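First aid refreshers are too far apart

I have held a first aid certificate for 15 years and renewed it every three. On that record I am fully qualified. If you had stopped me in the second winter after any of those renewals and asked me how deep to press on an adult's chest, I would have had to think, and thinking is what you don't have time for.

The Rerthorpe group, which I joined when my children were small, trains the way most groups do. You give up a weekend, you kneel on a hard floor, you pass. Then you go away with a card in your wallet and come back when it runs out. In between there are duties at the show and the fun run, where most of the work is blisters and bee stings. I like those days. They don't keep your hands in practice for the thing you hope never to see.

My view is that the weekend course should be shorter and the practice should be spread out. Half an hour every other month would do it, with one skill each time. Bleeding in February, choking in April, and so on round the year, with chest compressions tacked on to every session whatever else is being taught.

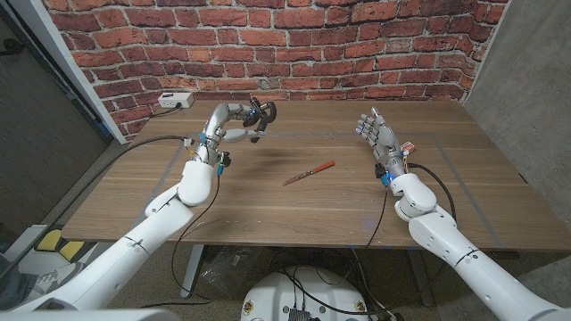

Frøydis Hellström thinks I am asking for too much. She wrote to me after I raised this in our newsletter, and her point was that people who will give up one weekend will not give up six evenings, and that a group which asks for both will end up with neither. She also said that a long course lets people get to know each other, and that she would sooner work an incident beside someone she had shared two days of bad sandwiches with.

I take the second point more seriously than the first. You do learn a lot about people over a weekend. But we have 284 names on our list and on the last count 13 of them had come to an optional practice night in the past year. Those 13 were the ones who needed it least. If practice is optional, the people who are unsure of themselves stay at home, and I understand why. It is uncomfortable to be rusty in front of others.

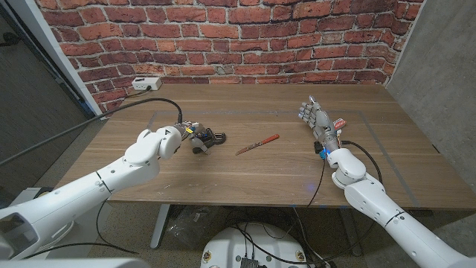
The answer is to make the short sessions count towards the card. Come to four out of six and your renewal is a morning. Come to none and you do the full weekend as now. That costs the group very little. We already have the hall at Hovlow on a weeknight and it is paid for whether we use it or not. The manikins live in the cupboard there.

I would also change what happens in the room. Too much of our training is done in a fixed order, with the casualty lying conveniently on their back in good light. Put them face down between two chairs. Have somebody shouting. Let the person practising find that the gloves are in the wrong pocket. It is better to get flustered on a weeknight in Hovlow than on the pavement.

There is a cost to the trainers, and I don't want to skip over it. We have four, and they are tired already. Some of the sessions could be led by ordinary members who have been shown how, with a trainer looking in - I would put my own name down for that. Assessment would have to stay with the trainers.

The proposal goes to the spring meeting. I have asked for a trial of one year and a budget of £100 for replacement lungs and face shields. If you are on the list and have let things slide since your last renewal, please come and vote, whichever way you mean to.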